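Drulovden Stems

README and data card for the flower arranging set, Abdella Robotics Club

Contents
1. Summary
2. Task
3. Setup
4. Recording procedure
5. Folder layout
6. Fields
7. Labels
8. Splits
9. Known problems
10. Use in the club competition
11. Changes
12. License and contact

1. Summary

Drulovden Stems is a set of 963 teleoperated episodes of two robot arms putting artificial flowers into glass vases. It was recorded by student members of the Abdella Robotics Club over one spring term and released to the other teams in the Plondale student league in May. The set was made for training and comparing imitation policies on a two-arm task with thin, flexible objects and transparent containers.

46 of the episodes are marked as failures and are kept on purpose. See section 7 before filtering them out.

The reader, the conversion scripts and the baseline policy are in a separate repository, Dilirow. This README covers the data only. Where the two disagree, the data card is right and Dilirow has a bug that should be reported.

2. Task

An episode starts with one or more stems lying loose on the table and one or more vases standing. The goal is given as a short text prompt, for example "put the orange tulip in the clear vase" or "move both red flowers to the amber vase." The episode ends when the operator presses the stop pedal.

Three task families are included:

insert: a single stem from the table into a named vase.
transfer: a stem already in one vase is moved to another. The second arm may steady either vase.
arrange: several stems, one vase, no fixed order. The prompt names the final contents only.

Insert is the largest family. Arrange is the smallest and by far the hardest; no baseline in Dilirow finishes it reliably.

Stem position is not scripted. Operators were told to put the loose stems down without lining them up, and to vary which end pointed toward the near rail. Vases were moved between episodes but kept within reach of at least one arm.

3. Setup

The arms are mounted on opposite sides of a wooden tabletop, on a metal rail frame. Both carry black or dark-fingered grippers. The base plates are clamped, and the clamp position was checked at the start of each session against pencil marks on the rails. If the plate was off by more than the width of the mark, the calibration was repeated and a new calibration ID was written.

Flowers and vases:

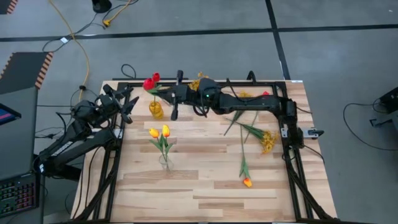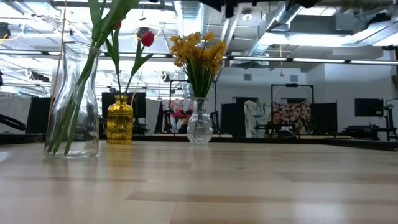 All flowers are artificial. Real stems were tried in the first two sessions and dropped; they bruise at the grip point and the appearance changes over a session. Those sessions are not in the release.

Vases are glass, clear or amber. No water was used in any episode. The amber bottle has a short, narrow neck and needs the stem nearly vertical before release. It accounts for a large share of the failed inserts.

Lighting is the normal ceiling lighting of the room. It was not controlled. The tabletop is glossy and picks up reflections from the lamps, and these shift with the viewpoint. Teams that want a flat background should do this in augmentation. We decided not to cover the wood.

The background is a shared workshop. People walk through it in some episodes. Faces were blurred before release by an automatic pass, then checked by hand on every tenth episode.

4. Recording procedure

Each operator completed a practice block before any of their episodes counted. Practice data was deleted.

For each episode:

a. The previous layout is cleared to the back of the table or changed, at the operator's choice.
b. The recorder draws a prompt from the list for that session.
c. Both arms go to the rest pose. The rest pose is folded and leaves the middle of the table open.
d. The start pedal is pressed. The recorder waits for one synchronized sample from every stream, then begins writing.
e. The operator performs the task. No time limit, but anything past the buffer length is dropped automatically.
f. The stop pedal is pressed and the operator enters success, partial or failure.

Episodes were discarded only for hardware reasons: a lost stream, an emergency stop, or a cable pulled out of its connector. A poor demonstration was not a reason to discard. Operators found this hard to accept at first, and a few early sessions probably have fewer failures than they should.

Operators could stop a session at any point. Sessions ran in the late afternoon, after classes, plus one long session on a Sunday.

5. Folder layout

drulovden_stems/
 README.txt
 prompts.csv
 splits/
 train.txt
 val.txt
 test.txt
 calibration/
 one folder per calibration ID
 episodes/
 one folder per episode, named by episode ID
 meta.json
 states.npz
 actions.npz
 video/

Episode IDs are assigned in recording order, but discarded episodes leave gaps. Do not use the highest ID as the episode count.

6. Fields

meta.json
episode_id: string, matches the folder name.
session_id: string. All episodes with the same value were recorded without restarting the arms.
operator_id: a letter code. Codes cannot be matched to names from anything in the release.
family: insert, transfer or arrange.
prompt: the text shown to the operator.
outcome: success, partial or failure.
calibration_id: folder name under calibration/.
notes: free text, often empty.

states.npz
left_joints, right_joints: measured joint angles in radians.
left_grip, right_grip: gripper opening, scaled so that 0 is closed and 1 is fully open.
t: time in seconds from the start of the episode.

actions.npz
Same keys as states, but commanded values. Commands lead the measured state by a short and variable delay. We did not shift them. If your policy predicts absolute joint targets, use actions; using states as targets gives sluggish grasps on thin stems.

Video files are compressed. Frame times are stored in a small text file next to each video and should be used instead of the nominal frame rate, which drifts.

7. Labels

Outcome was entered by the operator and then reviewed by a second student from the video. When the two disagreed, the reviewer's label was used and the operator's label was copied into notes.

success: every stem named in the prompt is in the named vase, released, and both grippers are clear of it at the stop.
partial: at least one named stem is in the right vase, but the prompt is not fully met. This label does not apply to insert.
failure: everything else, including a vase knocked over after a good insert.

A stem that leans on the rim without its lower end inside the glass does not count as inserted. Reviewers used slow playback for these. Clear glass makes the call easier than amber.

Color names in prompts were written by different people. Orange, yellow-orange and yellow are not used in a consistent way for the tulips. prompts.csv has an extra column, flower_key, with a fixed name for each stem. Use it if you need a clean target label.

8. Splits

Splits are by session, so no session appears in more than one of them. The test split holds 34 episodes and includes vase and stem combinations not present in train. It is small. Differences of one or two episodes between policies should not be reported as a result; run on hardware if the comparison matters.

The val split uses the same combinations as train and is meant for checking that training runs, not for ranking.

9. Known problems

Cable occlusion. Cable loops hang below the wrists and in some arm positions cover the gripper in one view. There is no mask for this.

Leaf contact. The broad tulip leaves catch on neighboring stems in a full vase. In transfer episodes, a second stem sometimes comes out with the first. If it was put back, the outcome is still success.

Grip opening offset. In a small group of sessions the right gripper reports a value slightly above 0 when fully closed. The calibration folder for those sessions has a file called grip_offset.txt. Dilirow applies it; other readers need to apply it themselves.

Arm preference. Most operators are right-handed and used the right arm first when either arm could reach. A policy trained on the full set will show the same bias. Mirroring the images does not fix this cleanly — the vases are not placed evenly and the background changes.

Depth. Depth was recorded in the first sessions and removed. Readings through the clear glass were not usable.

10. Use in the club competition

Teams in the Plondale league may train on train and val in any way. The test split may be read but not trained on. Additional data is allowed if it is listed in the team report. Policies are scored on the physical table with prompts drawn on the day, by the label rules in section 7, with one change: partial scores zero.

Teams bring their own checkpoint and run it through the Dilirow runner. The runner clips joint speed. Check your policy with clipping turned on before the event; several entries in the trial round worked in open playback and stalled on the table.

A team may request one restart per prompt. The layout is not reset for a restart, so a stem that was dropped stays where it fell. If it fell off the table, it is put back by a judge at the nearest point inside the rails.

11. Changes

1.2: corrected session_id for a batch recorded across a restart. Added flower_key to prompts.csv.
1.1: re-encoded video files that would not seek. No change to frame content.
1.0: first release to league teams.

Version 1.2 does not change the splits. Results from 1.1 remain comparable unless session_id was used in training.

12. License and contact

Free for teaching, student projects and noncommercial research. Credit the Abdella Robotics Club and give the version number. Redistribution of single episodes is fine with this README attached.

Report broken files through the issue list in the Dilirow repository, with the episode ID in the title. Reports without an episode ID are closed. During exam weeks replies may be slow.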